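4. Color words in spoken directions

In this section we turn from the written notes to the recorded talk, and in particular to what speakers say when they want a listener to pick out one thing among several of the same kind.

Figure 1. One yellow cable and several black ones following the same route.
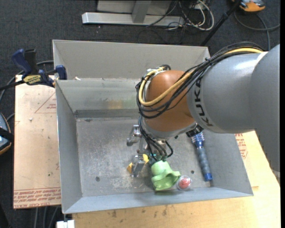 Color is the first thing most speakers reach for when they need to tell one object from its neighbors, and they reach for it even when some other word would do the job just as well. We had expected to find this in the talk from Voklow, where the recordings were made in homes and kitchens and where a good many of the objects in question were bought in sets of different colors. We had not expected to find it so strongly in the Zollness recordings, which come from allotments and sheds, where a great deal of what people handle is brown or green or gone to rust. Yet the habit is there all the same. A speaker who might have said "the long one" or "the one nearest you" will say "the greenish one" instead, and will sometimes stop in the middle of the sentence to look for a color word that fits. The choice is easy to understand when the objects are like the cables in Figure 1, where a yellow one runs along with a bundle of black ones. The yellow cable is also the thicker, so that "the thick one" would be a perfectly fair way to ask for it, but we suspect that very few readers of this page would put it that way. "The yellow one" comes to the tongue first. What interests us here is that our speakers kept to the same order of preference in cases where the color difference was slight and the size difference was large.

The clearest stretches of talk come from a session recorded in Zollness one July, in which a grandmother is asking her grandson to fetch plant pots from a stack. The pots are all clay, and by her own account later in the recording they came from the same supplier. They differ a good deal in width. She nevertheless asks for "the redder one," is handed the wrong pot, asks for "the redder one, the red one," is handed another wrong pot, and only then says "the big one, love." We have listened to this passage many times, with a good deal of affection, and we keep coming back to the repair at the end. Size was available to her from the start. She used it only when color had failed twice, and she used it in the plainest form there is.

Passages of this shape, in which a color word is tried first and a size word is brought in as a repair, turn up in both towns. The reverse, with size tried first and color brought in afterward, is a good deal harder to find. Of the eleven Voklow households, five gave us no example of it at all, and in the others it was mostly confined to talk about clothing. We think clothing may be a special case. Garments are sorted by size in the shop and in the drawer, and a parent with two children has every reason to keep size at the front of the mind on washing day. We would not want to build very much on this, and we mention it chiefly so that readers with better material than ours may take it up.

There is an older line of thinking which holds that speakers choose whichever word will cut down the possibilities fastest, and we began this study more or less persuaded by it. It is a sensible account and it explains much of what we heard. Where only one mug in the cupboard is blue, asking for the blue mug is surely the quickest way to get it. The trouble is with all those cases in which the color word cuts down nothing. One Voklow speaker asks for "the white plate" from a shelf which, as she tells us a moment later, holds white plates and no others. Her listener passes her a plate, and the talk goes on without the smallest hitch. Neither of them seems to have noticed that the word did no work. Or perhaps it did some work that we are slow to see — it may help the listener's eye to settle on plates, as against the bowls and jugs that share the kitchen with them, and so be a kindness of a modest sort.

We are drawn to that second reading, although it is difficult to test with recordings of sound alone. A listener who is told "the white plate" has something to look for before the word "plate" has even been spoken. In English the color word comes first, and so it can get the eyes moving early. If that is a real advantage, we should expect speakers of languages in which the color word follows the noun to use fewer such extra words. The Azar recordings, which we describe in the next section, were gathered with this in mind. They are shorter than we would have liked, and the sound is poor in places, owing to a refrigerator that could not be turned off. Still, they give us something to set beside the English talk.

One further point deserves a little room before we leave the English material. Speakers differ in how they behave when the listener cannot see what they see. In two of the Zollness sessions the speaker is indoors and calling out through a window to someone in the garden, and here the color words thin out noticeably. Their place is taken by words for position, such as "by the tap" and "behind the water butt," and by the names of particular things known to both people. We had supposed that the distance would make color more useful, as color carries well across a garden. It may be that a speaker who cannot see the things in question has to work from memory, and that people remember where they left the fork much better than they remember the shade of its handle. The Skurnside pilot, small as it was, points the same way: speakers on the telephone gave places first and colors late, and several changed their minds about the color once they had given it. "The brown jug," says one of them, and then, after quite a long pause, "well, brown or gray, it's on the sill anyway."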